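### 3.2 Objects with one marked face

The second group of objects in the Skirkosent study has a plain body and a single colored area. We chose this group because earlier work on grasping in the home mostly used cups, boxes and bottles, where the shape already tells the hand which side is the front. With a sphere the shape gives no such help. A person who wants to put it down with a certain side up must look for the mark first, and only then decide how to place the fingers.

The participants were 18 adults from Odham and Giáp. Each person received the objects one by one and was asked to turn the marked face toward a given direction before putting the object down. No time limit was given. We did not tell them which hand to use, and they were free to change hands during the task. In total we kept 271 trials after removing those in which the object was dropped or the instruction was misunderstood. Figure 3 shows the white sphere with the blue disc, which in our notes is called "the eye", seen close to the view.
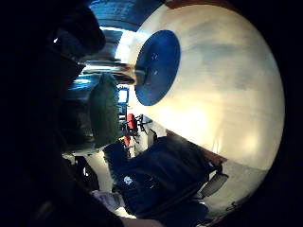

**Figure 3.** White sphere with a flat, deep-blue circular disc on one side. A hand is in shadow at the left.

The name was first used by the participants and we kept it, as it is easy to remember. It may also have had an effect on the results. Several people said that they did not like to cover the blue part with their fingers – one of them compared it to touching a real eye. In these trials the fingers stayed on the white surface and the turning was done in small steps. With the other objects of the group, where the mark was a stripe or a square, we heard no such comments and the fingers often rested on the mark itself.

Lighting was a second point that we had not planned well. On a smooth and pale surface the reflections are strong, and a colored face can also catch the light at its edge. Around 2 in ten participants mentioned this in the interview after the session. We therefore repeated part of the work in the Trosine room, where the lamps are weaker, and the results are given separately in the next section.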